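Hand-held gripper kit from Jindum now on loan

Jindum has added a two-hand recording kit to its rental list for the fall. The set has two hand-held grippers, a camera module for each, square marker tags and the cables. A charging case from Ikholm is included.

Rental is 84 dollars a day, with a minimum of 2 days. The kit fits a normal work table, and setup takes 11 minutes if the Flaneo software is already loaded.
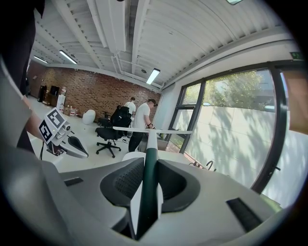
Khosravi Workshop News

The tags mount on top of the gripper, with the camera between them. Keep the cable hanging free on the floor side of the table. Replacement finger pads come in packs of four. Bookings for October are open at the front desk.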